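# Secondhand sportswear room opens at Nornadgate

PRASBY – A room for trading in outgrown sports clothes will open Sunday on the ground floor of the Nornadgate building. It is run by Stundari, the clothing reuse group that has held pop-up exchanges in Prasby school gyms for the past two seasons.

The room will take team shirts, shorts, track jackets, training pants and warm-up tops in both children's and adult sizes. People who bring in clean items get a paper token for each one and can spend the tokens on anything on the rails. Those with nothing to trade can buy a token at the door for $2.

Stundari signed for the space in April. It had been used by an appliance rental shop and then stood vacant. The group painted the walls, put in rails and shelving and moved its stock over from a shared storage unit on the other side of town. The storage unit had no heat and no place to spread clothes out, and sorting was done on the tailgate of a van when the weather allowed.

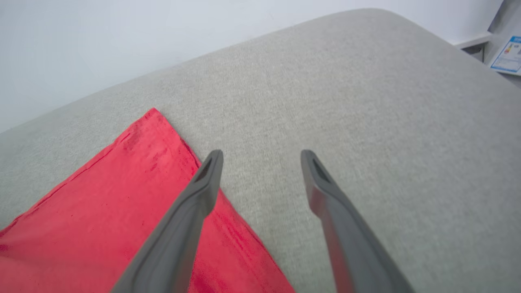

Most of the furniture at Nornadgate was given or bought used. The rails came from a closing dress shop, the mirrors from a dance school and the shelving from several households. Sorting is done on light gray upholstery with a padded, rounded edge, and bright red pieces stand out plainly against it. A white card with a blue border and a block of red, orange, yellow and green bars, like the ones used for energy ratings, is in the background beyond the corner. The one thing bought new was a steamer, which takes a few minutes to heat and is kept by the rear door.

The move gives the group a fixed address for the first time. At the school gyms, exchanges had to be set up and cleared away within 90 minutes, between the end of classes and the start of evening practice. Parents who worked late often missed them. Stundari said in a notice sent to clubs that this was the most common complaint it received, ahead of the shortage of larger boys' sizes.

The new hours are 10 a.m. to 3 p.m. on Sunday and two weekday evenings, which will be posted on the door once the building's owner has agreed on late access. Drop-offs can be made whenever the room is open. Bags should not be left in the hallway, which is shared with a dental office and a tax preparer.

Stundari is starting with 38 bags of clothing, most of it soccer and basketball wear. There is less for swimming and gymnastics, and very little in the way of winter running clothes. The group has asked for more of all of these. It does not take shoes, helmets, shin guards or mouthguards, and it does not take underwear or socks, even in sealed packs.

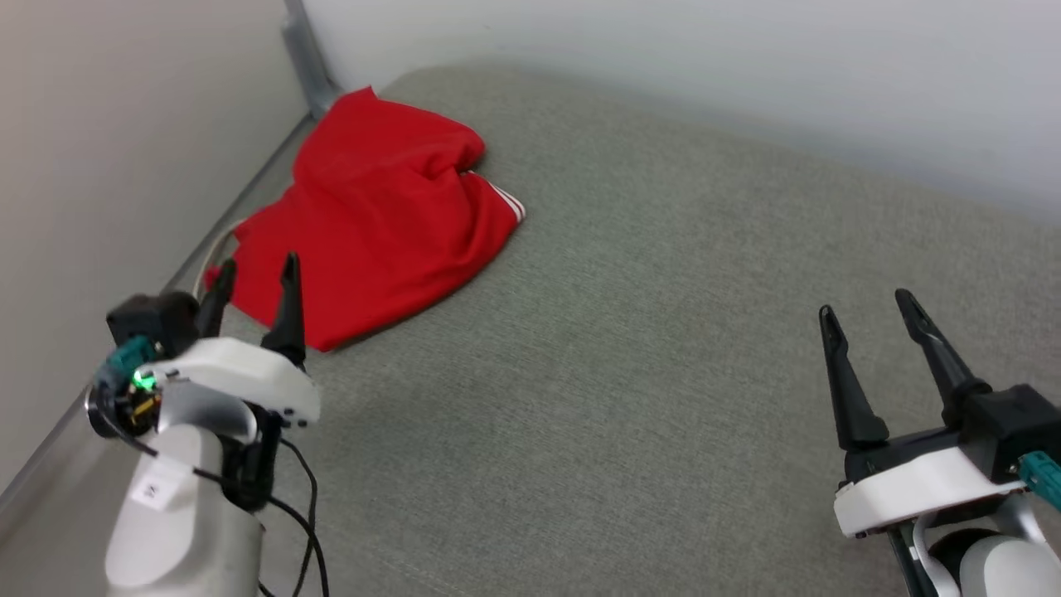

**WHAT HAPPENS TO A DONATION**

Each item is opened out and checked before it goes near a rail. The checks are for stains, broken zippers, loose hems, cracked lettering and names written inside the collar. Red clothing gets some extra attention in washing. A red piece with white stripes on it can go pink at the trim if it goes through a hot wash with the wrong load, and once that has happened there is not much to be done. Stundari sorts reds into their own bin and sends them out separately.

Washing is done by Ragab, a laundry two streets from Nornadgate. It has agreed to take the group's loads on its slow mornings at a reduced price. Donors are still asked to wash things at home first. Ragab's part is a second wash for items that have been in storage or that smell of it. The laundry returns the clothes dried but not folded.

Items that fail the check go one of two ways. Cotton goes to a rag dealer. Polyester, which makes up most team clothing, is harder to pass on, and the group is holding it in boxes until it finds a taker. Shirts with a child's full name across the back are not put on the rails unless the name can be removed cleanly. A shirt with only a number on it is fine.

Names inside the collar are covered with a blank iron-on patch. Zippers are replaced only on jackets, and only if the rest of the jacket is in good condition. A Prasby sewing class has offered to do the first batch. Shorts that have lost their drawstrings get a new cord on the spot, cut from a roll and knotted at both ends.

Sizing has been a headache at past exchanges. Labels from different makers do not agree with one another, and many labels are worn blank or have been cut out. Stundari will now measure across the chest and down the back and hang the item by those measurements. Pants go by waist and inside leg. A chart on the wall near the mirrors gives the matching age range, with a warning that it is only a guide.

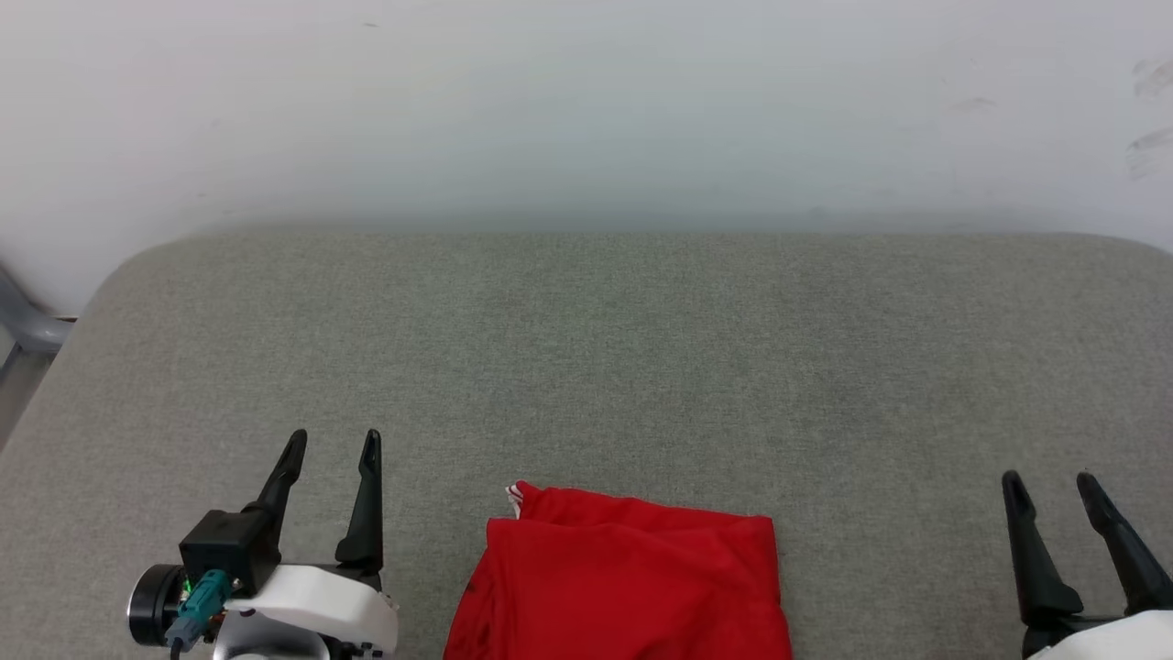 Work on the room itself is close to finished. The floor has been cleaned, the front window has a new blind and the lights over the rails have been switched to a cooler bulb so that navy and black can be told apart. The off-white wall behind the gray upholstery still has a few faint gray scuffs high on one side, and there is a strip of darker floor near the rounded corner. A second coat of paint is planned for that wall before winter. The building's owner is paying for the paint and Stundari is supplying the labor.

There is no changing room yet. A curtained corner was ruled out by the fire inspection, which wanted a clear path to the rear door. Until a better arrangement is found, jackets and tops can be tried on over other clothing in front of the mirrors, and anything that does not fit may be brought back for its tokens within two weeks.

Local clubs have been asked to send in old kit when they change suppliers. One youth soccer club has already handed over a full season's worth of training tops. Stundari prefers that clubs call ahead with a large delivery. A set of matching uniforms is kept together for a month in case another team can use it, and after that it is split up and hung by size.

The group has printed 100 tokens for the opening, on yellow card. A household may use up to six on the first day. The limit will be lifted the following week if there is enough left on the rails. Tokens from the gym exchanges, which were blue, will still be honored, and there is no end date on them.

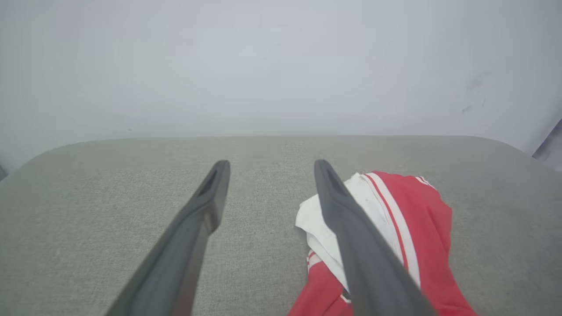

Team colors have turned out to matter to families more than brands do. At the last gym exchange, plain black shorts and anything in a local school's colors went first, and the less common combinations were often still there at closing. Red with white sits somewhere in the middle, as one Prasby middle school wears it and the others do not. A red and white piece with two parallel white stripes and a thin red line between them would be hung with the general athletic wear, under its own measurements, where it can be picked up by anyone who wants something for practice. Clothing with a school crest goes on a separate rail by the window.

Stundari is also setting aside some hanging space for dance and martial arts clothes. These were turned away at the gyms for lack of room. White uniforms will be accepted if they come with the belt or without it, but belts alone will not be taken.

The rent at Nornadgate is covered for the first year by a grant from the building's owner and by proceeds from a spring rummage sale. After that the group expects to need $100 a month beyond what the door brings in. It has not decided how to raise the money. One suggestion is a yearly fee for clubs that send families to the room regularly, and another is a small charge for holding matched uniform sets.

Parking is on the street in front of the building and in the lot behind it, which is free on Sunday. The rear door has a step. People with strollers or wheelchairs should use the front entrance, where the hallway is level with the sidewalk. Bikes can be locked to the railing by the tax office.

Donations for the opening may be brought in on Sunday from 9 a.m., an hour before the room opens for trading. Zippers should be closed and pockets emptied. Bags will be returned if asked for.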